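Cleaning up old metal bins and trays

Quick one before Friday, shop's a mess.

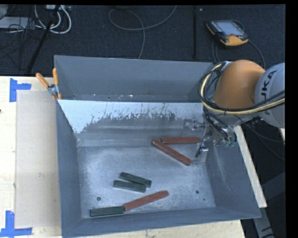

Dish soap first, always. Warm water, old sponge, and leave the wire brush in the drawer, it only makes more scratches. Do the ledges before the bottom or the grit just ends up where you already wiped. A narrow ledge like the one on this gray bin holds on to little specks and debris, so run a dry paintbrush along it, then vacuum. Cloudy worn patches on the floor of a bin I leave alone. Mostly.

Sticker glue: cooking oil, wait 40 minutes, plastic scraper. Old gift card works too.

Rust spots - baking soda paste, rub, rinse, dry it right away. Really dry. Towel and then a hair dryer on low. Ákos Kun swears by a cut potato and salt, havent tried it.

Smelly bins, white vinegar and water, 2 to 1, wipe and rinse well. Never with bleach!!

Sharp edges: split a peice of old garden hose and push it on.

Store upside down if the shop is damp. Mine is, nearly all of March.

Next time, drawer slides.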